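Garrido (open cluster)

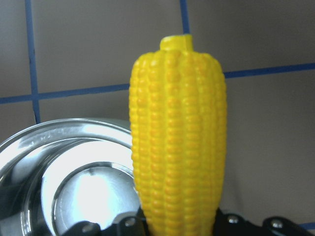 This page was last edited on 9/25/20.

Garrido is an open cluster of young stars in the outer disk of the Milky Way. It lies 800 light-years beyond the Granach dust cloud, which dims its light. The cluster was first listed in the Nernley survey, which gave it 17 members. Later work at the Eltulska observatory removed two of these as foreground stars. The cluster is best seen in January. No planets have been found in it.

See also: Granach cloud; Nernley survey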